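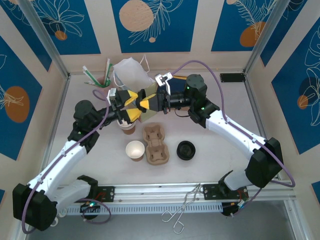
We use cookies to remember your language and login. Accept all | Settings

Ticket: witness statement archive, missing translations
Project: Munteanu (minority rights hearings)
Opened by: Safta Văduva
Assigned to: Ionuț Mihăilă
Priority: high
Status: resolved

Reported 5 Jul 2024
Search in the public archive returns the Romanian text of each statement but no English version. 79 statements affected. The panel's rapporteur cites the English text, so the links in her draft report open blank pages.

Update 1 — Ionuț Mihăilă
Reproduced when logged out and as an editor. The English files are present in storage and open normally by direct path. Fault is in the index.

Update 2 — Ionuț Mihăilă
Index rebuilt. No change. The import log shows the language field written as "en-GB" after the last Fledix upgrade. The display template only accepts "en".

Update 3 — Svenja Harms
Please do not edit the records by hand. They carry a checksum for the legal team, and any change to a field marks the statement as altered.

Update 4 — Ionuț Mihăilă
Understood. Template changed to accept both values, records untouched. Tested on staging with 9 statements, including 3 with the name withheld. English text displays. Withheld names remain hidden in both languages and in the search preview.

Update 5 — Safta Văduva
Checked on the live site. Links in the draft report open correctly. One statement from the September hearing still shows the old title.

Update 6 — Ionuț Mihăilă
Cached page. Cleared. The import setting in Fledix is unchanged for now — see separate ticket.

Closed by Svenja Harms.

Contact the archive desk | © Paltetti | Back to top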